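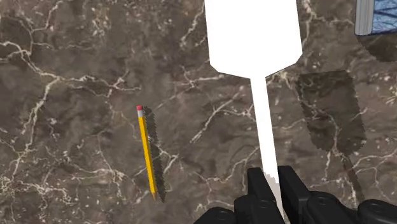 Timthorpe, Tuesday, November 6, 2018

Schools five-a-side at the rec – thoughts?

touchline_tess
Right, so my youngest came home with the letter today and I assume everyone else's did too. The under-12s schools tournament is back on, two Saturdays, mixed teams, all the primaries invited plus the two from over the river. I'm really pleased! When my eldest played in it he talked about nothing else for weeks (they lost every match bar one and he still has the medal on his door handle).

What I'm less sure about is the money. It says £10 a child, and it used to be free. Does anyone know what that's for? And is it right that Folto are putting up the kit this time? There's a logo on the letter but no explanation.

gaffer_dunc
Folto are doing bibs and balls, yes. They're not covering the pitches or the refs, so that's where your tenner goes. Hayley Yeoman explained it at the school gates meeting in June but there were only a handful of us there and it was raining. The rec charges £99 a day for the full set of pitches now and the refs want their petrol at least.

I think it's fair enough myself. You pay more than that for one session at the trampoline place.

mrs_pickle
Fair enough if you've got one child playing. I've got three in that age group, Dunc, and that's before anyone has asked me for shin pads. I'm not having a go at Hayley, she works her socks off, but a schools tournament ought to be something any child can turn up to. The minute there's a fee you lose the ones who'd get most out of it.

We used to do it with a raffle and a bacon roll stall. Why did that stop?

gaffer_dunc
It stopped when the people doing the bacon rolls had all moved up to secondary with their kids. Are you offering?

mrs_pickle
I might be, if I was asked nicely. 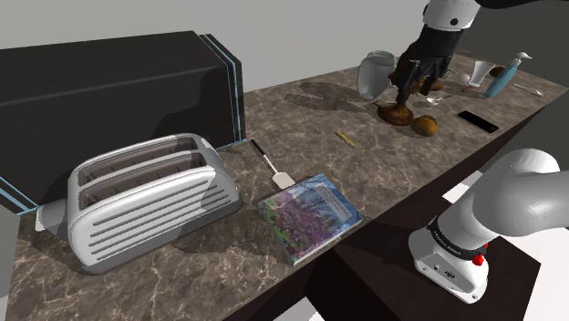

And before you say it, yes, I've done the sums. Last time I ran the stall we took £400 over the two Saturdays, and that was with rain on the second one and no onions. That pays for the pitches both days and leaves enough over to do something about the refs. So I don't see why we couldn't at least knock the fee down to a couple of quid, or have it that the school quietly covers anyone who's struggling.

touchline_tess
I'd do a shift. I can't do the first Saturday morning as we've got swimming but I could be there by dinner time, and my sister would come if I promised her a chair.

northbank_ned
Can I raise the format while we're all here? Four teams to a group, top two go through, and everybody else is finished by eleven o'clock. Last time we drove over from Ots, played three short games and were back in the car with a very grumpy goalkeeper before the quarter-finals had even kicked off. If I'm paying a tenner I want more football than that.

They could do a plate competition for the teams that go out. Gevska does it at their indoor one and the kids love it, some of them were more bothered about winning the plate than the main cup.

gaffer_dunc
We looked at a plate. It needs another ref and another two hours on the pitches, and the under-14s league has them from three. I'm not against it, I just can't see where it fits.

northbank_ned
Start at nine instead of half past, and cut the speeches. I timed the speeches last time, Dunc. I could have had a haircut.

gaffer_dunc
Those were my speeches.

northbank_ned
I know mate.

ref_in_the_rain
Heino Paulauskas did both days last time and said he'd do it again for nothing as long as there was a flask of tea going, so that's one ref you needn't budget for. He's happy to do a plate as well, I asked him on Sunday. What he won't do is have parents on the pitch side of the rope. He stopped one game twice over it and I don't blame him.

mrs_pickle
One of those was my husband. He has been spoken to.

touchline_tess
So would it be daft to write to Hayley with all this? Stall, lower fee, nine o'clock start, plate if there's room. I don't mind putting it together if people will put their names to it. The form has to be back by Friday week so I'd like to get it to her soon.

gaffer_dunc
Put me down for the stall and the nine o'clock start. I'll stay neutral on the fee, I still think a tenner's all right, but I won't argue if the rolls cover it.

northbank_ned
Me for the plate, obviously. And I've got a gazebo you can borrow, one leg's a bit short but it stands up on grass.

mrs_pickle
Go on then, Tess. Tell her I'll want the big urn from the church hall, and somebody else can buy the onions.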